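Work With Us > Part-time > Food and Kitchen

Kitchen Assistant, School Lunch Program (part-time, 27 hours a week)

Clameck Kitchens is hiring a kitchen assistant for our site on Keltereck Street. We cook and pack lunches for schools and after-school clubs that do not have a kitchen of their own. The post is permanent and starts as soon as the right person can.

You would work on the packing side for most of the shift and help with cold prep when the packing is done. The shift runs from early morning to just after lunch, school days only. There is no evening work. In November we also cook for the Cabrera community supper, and staff who want the extra hours can sign up for it.

What the job involves

Washing, peeling and cutting fruit and vegetables
Portioning cold food into lunch containers and closing them properly
Reading the allergy sheet and packing those meals first, at the separate counter
Loading crates for the drivers in route order
Washing up, wiping down and sweeping at the end of the shift
Writing fridge temperatures in the log

Allergy meals are the part we take most seriously. You will not pack them alone until you have been signed off by the shift lead, Rafsan Mondal. That normally takes a couple of weeks – longer is fine.

What we are looking for

You do not need to have worked in a kitchen before. You do need to be on time, able to stand for most of a shift, and able to lift a full crate to waist height. You should be comfortable reading a printed list in English. A food handler card is useful, but if you do not have one we will pay for the course and for the hours you spend on it.

Because we deliver to schools, we run a background check on everyone we hire. We pay for that too.

What we offer

Paid training, a meal on every shift, shoes and aprons supplied, and sick pay from the first day. Pay is discussed on the phone before the interview so that you know the rate before you travel. The Nurker bus stops across the street, and there is parking behind the building.

How to apply

Call the kitchen and ask for extension 2334, or bring a resume to the side door after the lunch run has gone out. A short letter is fine if you do not have a resume. Please give us the names of 2 people who know your work. They can be from a job, a school or a place where you have helped out. Applications close on 5th March.

Interviews are with Sajib Liyanage, kitchen manager. They are short and followed by a paid trial shift, which we arrange for a day that suits you.

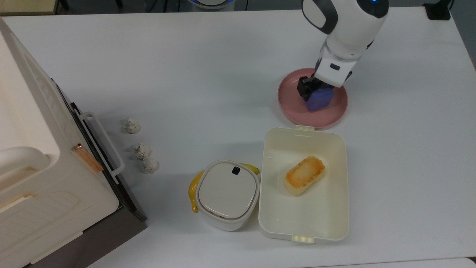
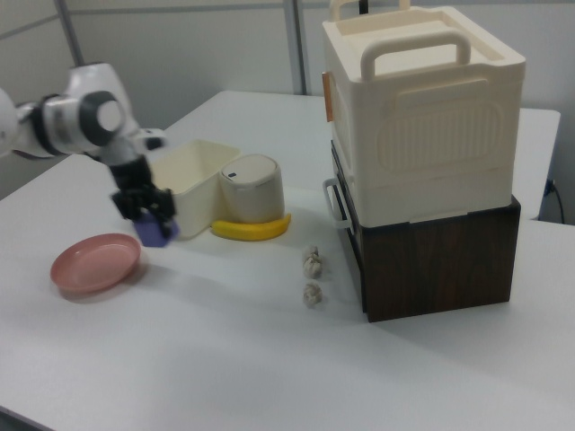
Pink plate and open food container on a white tabletop.

Comments

Dee R.
Is this open to people who can only do mornings? I have to pick up my son at two.

Clameck Kitchens
Hello Dee – the shift is over before then. Please call and we can go through the hours.

marlon_k
Did the trial shift there last year. They paid for it like they said. Wear warm socks, the cold prep room is cold.

Pat
Does the food handler card have to be from this state? Mine is from the last place I lived.

Clameck Kitchens
Bring it along, Pat. If it does not carry over we will book you on the course.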